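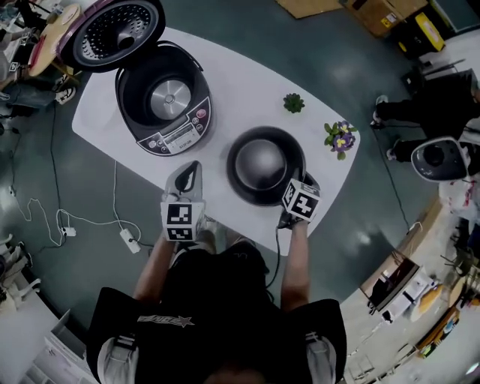

Zodwa Mabaso wrote:
Keep-warm is fine for long grain if you fluff it first. I leave mine on for 9 hours most days and the texture holds. Your problem is the water, Teodora.

Teodora Ristić wrote:
Water is measured by weight. 508 g for every batch, same rice, same rinse. The bottom layer still goes yellow and hard by evening. Batches I turn off at the click don't do it.

umden_kitchen wrote:
What does the plate hold at? My old Buradlow sat well above 70 C on keep-warm and dried out everything. Probe the center and the bottom edge, lid closed, an hour after the click.

Zodwa Mabaso wrote:
An hour is too soon. The pot is still coming down from the boil.

sostoseck7 wrote:
Agree with Zodwa on timing, disagree on the 9 hours. Past 7 I can smell it. Freeze in flat portions and reheat with a spoonful of water.

Teodora Ristić wrote:
Probed at three hours. Center 68 C, bottom edge 79 C. Lid gasket looks flat on the hinge side.

umden_kitchen wrote:
79 is your yellow layer. Gasket loses steam, plate cycles more often. Replace the gasket before you touch the water.

maluleke_r wrote:
Or the thermostat is drifting. A gasket won't give you an 11 degree spread by itself.

Zodwa Mabaso wrote:
It can in a small pot – mine did. Still, 508 g is low for anything you plan to hold all day.

Teodora Ristić wrote:
Gasket ordered. I'll run the same weight again when it gets here and post both readings.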